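Dubey countertop serving trays with flip covers: review after one season

I run a small bakery stall at the indoor market in Plindbridge, four mornings a week. Up to now I kept the donuts in a glass case that came with the stall. The case leaked cold air, took two people to lift, and had a crack in one corner that the market inspector mentioned every time she came by. In May I gave up on it and bought covered trays from Dubey.

What I ordered

I bought the white trays with clear covers, plus a dark brown open tray for carrying. The order came to 295 with shipping. It arrived from the Plernville warehouse in one carton, and one cover had a scuff on the inside. Dubey sent a new one without asking for the old one back.
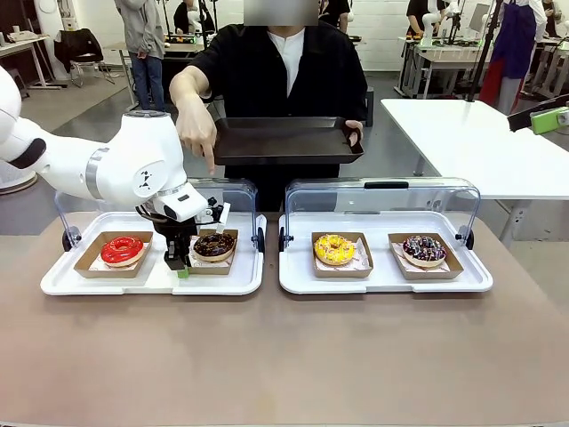 Setup

You fit the cover to the tray by pushing the hinge pieces in from the sides. The first one took me a while. The leaflet shows the hinge from the back only, so I put it on the wrong way and the cover would not stay up. Once I had it right, the rest went fast.

Daily use

Donuts in open paper boxes fit under the covers with room to spare, and glaze does not touch the plastic. Tall items are a different matter. My cream buns did not fit, and neither did anything with a candle or a flag in it.

The covers lift easily with one hand. They do not lock open, though, and a bump to the table will bring one down. It has never hit anyone hard, but it is loud. 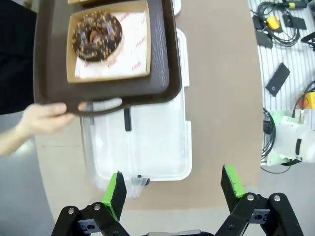

I also expected the covers to fog when I put out a warm batch, and they did, for the first ten minutes or so. Now I let everything cool all the way before loading. On humid days I leave the covers up a little while longer.

Cleaning

Dish soap and a soft cloth. Do not use paper towels on the clear parts - I did that for the first two weeks and the fine scratches show under the market lights. The white trays pick up a pink tint from red glaze if you leave it overnight. A baking soda paste took it off.

Compared with the Prurneo set

The stall across from mine uses the Prurneo trays. Those covers are thicker and close more quietly, but they lift off completely, so you need somewhere to put them during a rush. I still prefer the hinge.
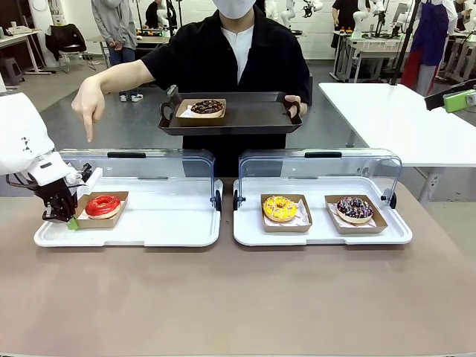
Red glaze and the white trays with their covers.

Rating: four out of five. I would buy them again for donuts and cookies. For tall cakes, get a dome.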